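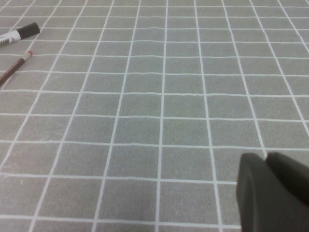

Somtochukwu Oyelaran thought the ferry would be cancelled, and had thought so since breakfast, and said it again on the quay at Undusley with his hood up and his ticket in his teeth while he did up his coat.

"It's flat calm," said Mrs Afolabi.

It was flat calm now, he told her. That was how it got you.

They were going over to Lullia to bury her brother, or to scatter him, the will being vague on the point. He was in a biscuit tin inside a shopping bag. The proper urn had been quoted at 903 pounds, and her brother, who once drove 16 miles to return a light bulb, would have climbed out of it.

The ferry came in on time. It was called the Vino, after a previous owner's dog, and it had seats for 21 and a bar that sold crisps. Somtochukwu chose a place near the lifejackets. Mrs Afolabi put the bag on the seat beside her, and a boy in uniform came along and said bags went in the rack.

"That's my brother," she said.

The boy looked at the bag. He looked at his ticket machine – there was no button for it. "Single or return?"

"Single," said Somtochukwu, and then looked at the floor for some time.

She paid. It seemed wrong to argue, although Desmond would have argued, and would have asked about the pensioner's rate, and got it. She asked about the pensioner's rate.

"Was he local?" said the boy.

"He was born in Undusley and complained about it until August."

"That's local," said the boy, and took off 2 pounds.

Halfway across, the wind got up. Somtochukwu did not say anything. He sat very straight with his hands on his knees, going slowly the colour of putty, and wore the expression of a man who has been right all day and is at last being paid for it. She passed him a packet of crisps.

"Will you say a few words?" she asked. "When we get there. You knew him longest."

He had prepared some. They were mostly about a lawnmower Desmond had borrowed and still, strictly speaking, had.

"Leave out the lawnmower," said Mrs Afolabi.

He took the paper out of his pocket, read down it, turned it over, and asked if she had a pen.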